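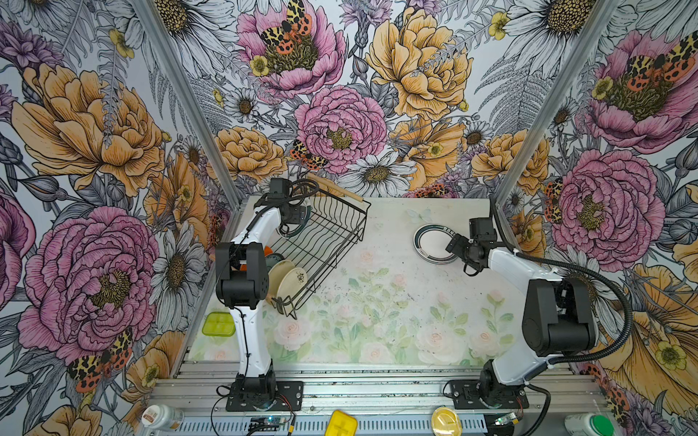 Loading a dish rack so that things dry properly

For years I treated the dish rack as a place to heap things until somebody put them away, and then I grumbled about the smeary plates and the puddle that had crept under the bread bin. A good rack well loaded will do most of your drying for you, and you can hang the tea towel up and go and sit down. Most of what follows I learned by doing it wrong in our kitchen in Flirnolier, where the water is hard and the worktop is barely deeper than a tray.

Start with where the rack stands

If yours is an open wire one, with no tray built in, it wants something underneath that can be wiped or wrung out. I have a wipeable mat from Lollero with a drying cloth folded on top of it, and the cloth goes over the oven rail every evening. Don't push the rack hard up against the wall. A hand's width of space behind it lets the air through, and it also means you can get a cloth in there before the tile grout goes black (mine did, one damp November, and it took me most of a morning with an old toothbrush).

Turn the rack at a slant if that makes it easier to reach. I resisted this for ages because I like things square to the wall, but on a narrow worktop a diagonal rack is so much kinder to the elbows!

Plates go in first

Put your plates in before anything else, all facing the same way, beginning at the end furthest from your washing-up hand. That way you never have to reach over a wet stack to find a slot. If you have room, leave an empty slot between each plate and its neighbour. Two plates leaning together will hold a film of water between them until bedtime, and with patterned china you'll see the tidemark across the glaze next morning.

Heavier plates sit best near the end of the rack, where the frame gives them something firm to lean towards. Any with a deep rim may need 2 slots' worth of room, and it's better to give it to them than to wedge them in and chip an edge. I have a soft spot for odd plates, a blue and white one here and a cream one there, so nothing in our cupboard nests as it should, and I've had to get used to leaving gaps.
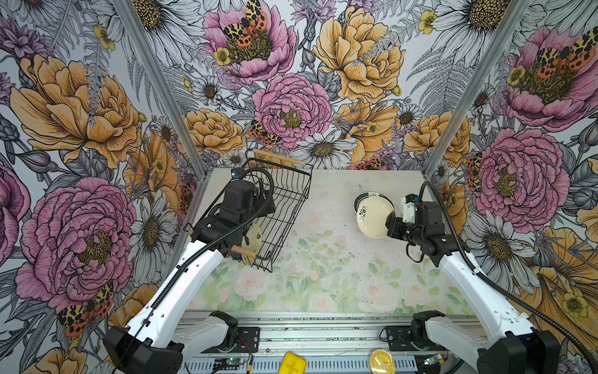 Bowls are the awkward ones. Laid flat on their bottoms they collect every drip from above, and turned completely upside down on a worktop they steam inside and leave a ring. Stand them on their sides, with the opening turned towards the plates and tipped slightly down, and the water runs off the rim by itself. If a bowl keeps rolling, set the one with the widest foot in first and let the others lean along behind it, like people queuing for a bus.

Do steady the rack with your free hand when you put a heavy bowl in. A light wire rack will skid along a smooth mat, and everything in it shifts along together with a noise that brings the whole family running. If yours has wooden handles, like the Prekik one my sister-in-law gave us, hold it by those, and give the wood a wipe afterwards so it isn't left sitting damp. A rub of food-safe oil every 6 weeks keeps it from going grey and furry.

Plastic, and why it is always wet

Plastic bowls take far longer than china to dry. China holds the heat of the washing-up water and helps itself along, while plastic cools at once and the drops just sit there. Give each piece a good shake over the sink, then stand it at the outside end of the row where the air can get at it.
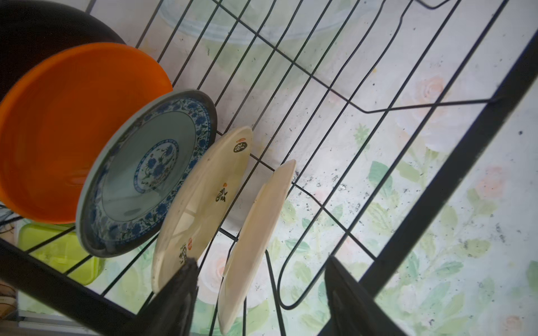 Big bowls are greedy with space, so if you've washed more than one, keep them together at the same end and leave the rest of the rack for the plates. On a busy night I do it in 2 loads, and have a cup of tea in between.

Looking after the rack itself

Once a week, empty it completely and wash it like anything else, in hot soapy water with a bottle brush for the places where the rods cross. For limescale, lay a cloth soaked in white vinegar over the worst of it for 4 minutes, rinse very well and dry it straight away. Keep the vinegar off any wooden parts, and don't leave it on longer if the coating is scratched, or you'll have rust by the end of the month.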